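Plostwood Garment Steamer, Tabletop Model

Grusten has carried the Plostwood for a good while now, and it's still the one we reach for in our own back room when a box of wrinkled shirts comes in (and they always come in wrinkled, bless them!). It heats up quickly, it sits nicely in a smaller hand, and the tank pops off for filling at any kitchen tap.

You get two steam settings, a low one for thin knits and anything with a print, and a high one for cotton, canvas and the kind of linen that creases if you so much as look at it. The hose is 58 inches long, so you can work from one end of a table to the other without dragging the base along behind you.

In the box: steamer, hose, fabric brush, heat mitt and 2 spare gaskets.

Price: $158
Color: Clokulau blue or plain white

A few words on care, as we get letters about this every March when folks dig out their spring things. Empty the tank before you put it away, and please use distilled water if yours is hard.

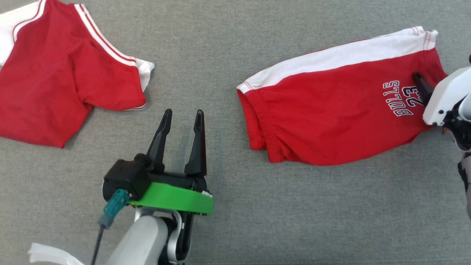 The brush clips on over the steam head and is lovely on wool coats, though go gently with it on velvet. If you'd like the padded Zalewska mat to go with it, add it at checkout and we'll ship the two together.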